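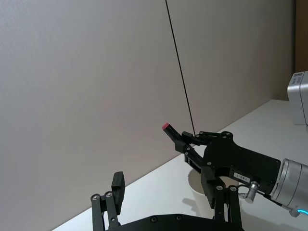 Lists > shared-shop-robotics > Threads > Re: Cup and pen cell, finger clearance

Search this list Search

From: Rakiya Adebisi
Date: 5th March

Mohammed wrote:
> Is the cup clamped down in your cell? Mine walks
> when a fingertip touches the rim. Also, are both
> arms on one controller, or is Hernov still two
> separate boxes?

No clamp. It is a plain white cup standing on the white table. I lowered the closing force to 42 percent and slowed the last part of the descent, and it stays within tolerance.

Hernov runs 2 controllers, with Lorine handling the handshake. Each arm waits for a clear flag before it enters the volume over the cup. The flag times out at 1520 ms. The old value of 100 tripped on nearly every cycle. 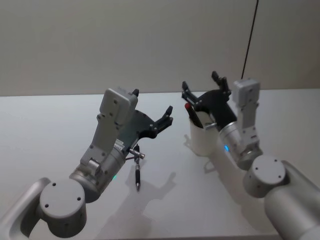
The wrist brackets are the next problem. They stand well above the grippers, and the collision model in Skusterow still treats each one as a single box, so the planner rejects approaches that clear on the bench. I am splitting the model into plate and housing. If you have done this for your arms, send me the mesh and I will adapt it.

On finger clearance: a steep approach is fine until the tips reach the mouth of the cup. After that any wrist rotation is at risk of hitting the rim. I now lock the wrist before the tips go in and release it on the way up.

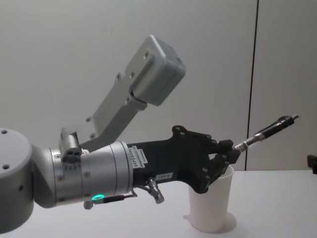 Pen in the fingers, lower tips in the mouth of the cup.

The config is in the shop repo under the August branch. Ignore the file marked "old", the offsets in it are for the previous table.

Rakiya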